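Accueil Forum Patrons Tissus Galerie Connexion

Couture homme > Hauts et mailles > Emmanchures

Sujet : Débardeur homme, emmanchure qui bâille, je reprends où ?

oranuch_m
Coucou tout le monde ! Je me suis lancée dans les hauts d'été pour les garçons de la maison (ils ne voulaient plus rien du commerce, ils vont finir par le regretter) et je bloque sur un truc bête. Le patron, c'est le Ulow, celui qui propose la version manches courtes et la version sans manches sur la même planche. Les manches courtes, nickel, j'ai cousu ça en une soirée, même pas un pli à l'épaule. Le sans manches par contre... debout, bras le long du corps, ça va à peu près. Dès qu'on se penche, l'emmanchure s'ouvre et on voit tout jusqu'aux côtes.

Je mets d'abord le gris clair à manches courtes, pour l'épaule :

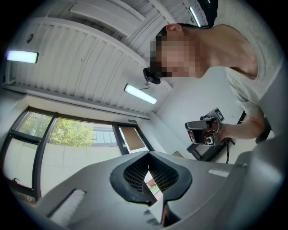
Version manches courtes, gris clair. Celle-là, je n'y touche plus.

Je précise que j'ai coupé les deux dans la même taille, sans rien modifier. Vous reprendriez la couture de côté ou l'épaule ?

jirayu.b
Salut ! Pour moi c'est le côté, sans hésiter. Tu pinces 2 cm sous le bras, tu fais mourir à rien vers la taille et c'est réglé. J'ai fait tous les miens comme ça. Tu as pris quoi comme tissu pour le sans manches ?

oranuch_m
Un jersey de chez Senlow, beige très pâle. Il est assez lourd, 272 g/m², je me disais que ça tomberait bien. Et pour tomber, ça tombe :-/

Ismael Amaral
Pas d'accord avec jirayu. Si tu reprends seulement le côté, tu resserres tout le haut du corps et l'emmanchure reste trop basse, donc elle bâillera autant quand il se penchera, avec en plus un tissu qui tire dans le dos. Le souci c'est la profondeur. Le Ulow a été dessiné pour une manche montée, et la version sans manches reprend la même ligne en l'évasant encore. Remonte le bas de l'emmanchure, puis raccourcis la bordure. Moi je coupe ma bande à 80 % du tour et je l'étire en la posant.

jirayu.b
80 % sur un jersey lourd ? Ça va froncer comme un rideau, ton affaire. Sur du côtelé léger je veux bien.

Ismael Amaral
Ça ne fronce pas si la bande est dans du bord-côte et pas dans le même jersey. Je l'ai fait sur 4 débardeurs, ils passent en machine toutes les semaines et rien n'a bougé.

oranuch_m
Ah mais moi j'ai fait la bande dans le même tissu ! Et pas étirée du tout, je l'avais posée à plat bien sagement avec plein d'épingles. Bon. Je vous mets la version sans manches, vous jugerez.

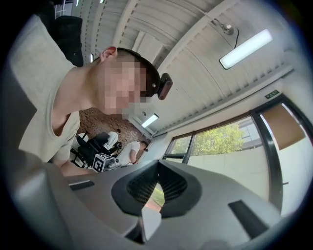 Pour remonter le bas de l'emmanchure maintenant que c'est coupé, j'imagine que c'est mort, à moins de remonter par l'épaule ? Il me reste une belle chute de beige mais pas de quoi refaire un dos. Et l'encolure, si je prends sur l'épaule, elle va remonter avec, non ?

Nantana Bunnag
Bonsoir, oui, elle va remonter un peu, mais une encolure ça se recreuse, tandis qu'une emmanchure trop basse on ne la comble pas. Découds les épaules, essaie avec des pinces à tissu, il se penche, il lève les bras, il fait semblant de lacer ses chaussures. Tu marques à la craie quand ça te plaît. Surtout garde la pente : si tu enlèves pareil côté cou et côté bras, tu vas avoir une pointe qui rebique.

Perso j'aime bien les emmanchures larges en plein été, hein. Mes neveux refusent tout ce qui les serre sous le bras. Demande-lui peut-être avant de tout défaire ?

oranuch_m
Figure-toi que je viens de lui demander et qu'il le trouve « très bien comme ça ». J'ai passé deux soirées là-dessus !! Donc je le laisse tel quel et je corrige le prochain, épaule d'abord, bande en bord-côte étirée. Napaporn m'a envoyé un lien vers du bord-côte chez Nakpan mais le beige a l'air de tirer sur le rose à l'écran, quelqu'un l'a vu en vrai ?

Ismael Amaral
Vu à la boutique : plutôt sable. Le rose vient de leur éclairage je pense. Demande un échantillon, ils le glissent dans une enveloppe.

jirayu.b
Je maintiens pour le côté, mais bon, chacun ses côtes ;)

Commentaires des lecteurs

Napaporn Panyasiri : Le bord-côte est bien sable, j'en ai pris en novembre. Attention, il rétrécit au premier lavage, passez-le à l'eau avant de couper.

couzette : Même problème avec le débardeur Binda, j'ai repris l'épaule et recreusé l'encolure devant, le dos je l'ai laissé. Merci Nantana pour la pente !

Gilou : Et pour quelqu'un qui n'a pas de surjeteuse, la bande étirée, on la pose au zigzag ?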